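Table Setting and Clearing: Dishware Subset
Data card and README

Covers the tableware, the table linen and the labels used for the setting and clearing tasks. Read the section on rim labels before merging this subset with any other.

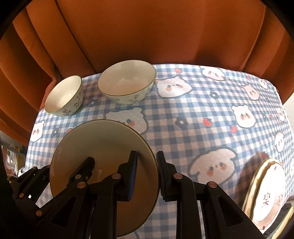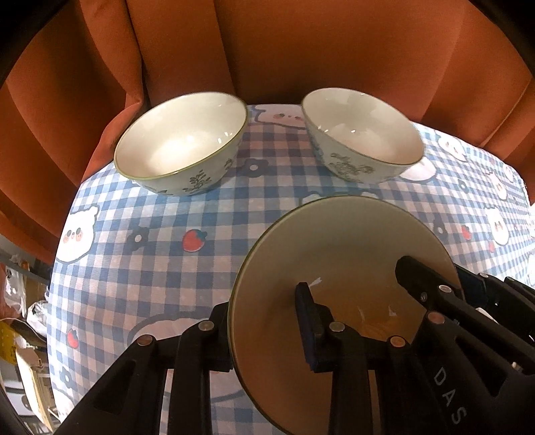 Cream plate with brown rim band; bowls with green rim line. Checked tablecloth in both.

Taltavden, Aug 24, 2026

Contents

The subset holds 483 episodes. Of these, 249 are setting episodes and the remainder are clearing episodes. An episode starts with the first contact with a dish and ends when the last dish has been released. Pauses between dishes are kept.

Object classes

plate_round — round plate, cream face, thin dark brown band at the rim.
bowl_sprig — ceramic bowl, light interior, pale blue-green exterior with dark green leaf decoration, thin green line at the rim.
cloth_check — blue and white checked tablecloth with cartoon print. Labeled as background in every episode.

The bowls share one class ID. Individual bowls are not tracked across episodes, and instance numbers restart at zero in each file.

Rim labels

The rim is labeled as a separate polyline on plates and bowls. The line follows the outer edge of the dish, not the colored band. Version 1 of the Stendora tableware set used the inner edge of the band, so the two sets differ by the width of the band. Convert before merging. The script rim_shift handles plates only; bowls have to be redone by hand.

Printed motifs

Strawberries and animal faces on the cloth are never labeled as objects. A first labeling pass marked a few strawberries as food. These were removed, but 57 files still carry an empty "food" layer. It can be ignored.

Splits

Sixty episodes are held out for testing. The split is by episode, with setting and clearing mixed. The same cloth appears in train and test, so results say little about other table linen.

Known issues

— Highlights on glazed interiors are sometimes included in the bowl mask as holes. Fill them before computing area.
— Timestamps in the clearing files are in milliseconds, in the setting files in seconds.

Maintenance

Labels: Rocío Quezada. Schema and release: Firouzeh Heydari. Report label errors with the episode number and the class name.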